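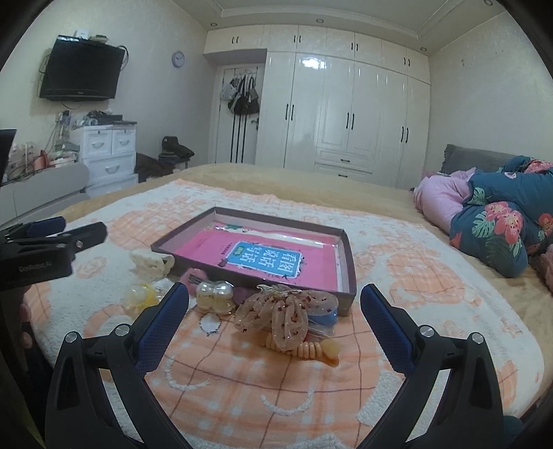 **Gripper width jumps when the object is a soft pile: filter or relabel?**

**derk_tooling** (Sep 18, 2020)

Working on the width estimator for hand-held gripper clips, bed and sofa scenes mostly. Width comes from the fingertip positions in the wrist view, fit per frame, then smoothed. On hard objects (boxes, lids, books) the trace is clean. On bows, pom-poms and crochet it jumps by up to 44 px between consecutive frames and the smoother drags the error into the neighbors.

Setup:

- fingertip detector on the blue pads, one box per finger
- median filter, window of 45 frames
- planner consumes width and a binary closed flag

The planner then reads a false close and splits the segment in the wrong place. Has anyone fixed this upstream of the filter?

**pkubicek**

A window of 45 is far too long for this. A quick pinch on a bead string is over before the median moves. You are hiding real closes and keeping the long false ones. Post the raw trace with the detector score next to it.

**derk_tooling**

Raw score drops at the same frames as the jumps. Worst clips are the ones with patterned bedding. Floral comforter in teal and pink, peach blanket with a grid of thin lines, and anything round and blue lying near the pads.

**tahira_m**

Then it is a detection problem and the filter is a side issue. A blue plastic lid between the fingers is a fair candidate for a pad if the detector mostly learned color. I had the same thing in the Billell set. Two changes helped:

1. Detect the screw heads as well as the pads. They sit on the rigid part of the finger and have a fixed offset to it.
2. Reject any pad box outside the wedge the finger can sweep. The mount is fixed relative to the camera, so the wedge is a constant mask.

Second one is a few lines:

```
if not wedge[side].contains(box.center):
 box.score = 0
```

**pkubicek**

Disagree on 1. Screw heads are small and specular, and with several ceiling lights in a room you get highlights all over them. I tried it in Løken and the offset fit was noisier than the pads alone. The mask I would keep.

**tahira_m**

Was that with the offset solved per frame? Solve it once per clip and hold it. Per frame it will be noisy, agreed.

**pkubicek**

Per frame, yes. I have not tried it held.

**derk_tooling**

Mask added, window cut to 5. Reran on more than 3000 segments. The jumps near blue objects are gone. What remains is occlusion: when the gripper goes down into a loose comforter the fabric covers one pad and the fit falls back to the last value.

**tahira_m**

Falling back silently is wrong there. Emit a validity bit and let the planner skip the closed flag while it is 0. With one visible finger you can mirror it, if your linkage is symmetric.

**plastadik_user**

Mirroring assumes both fingers move equally. Ours had play in one side and the mirrored width was off the whole time. Check against a caliper before you trust it.

**pkubicek**

+1 to the validity bit. I would not mirror. Interpolate offline, mark as invalid online, and keep those two code paths separate.

**derk_tooling**

Going with the validity bit, no mirroring for now. Screw head branch is up in Derkstead under `width/offset_clip` with the offset held per clip. I don't have numbers on it yet.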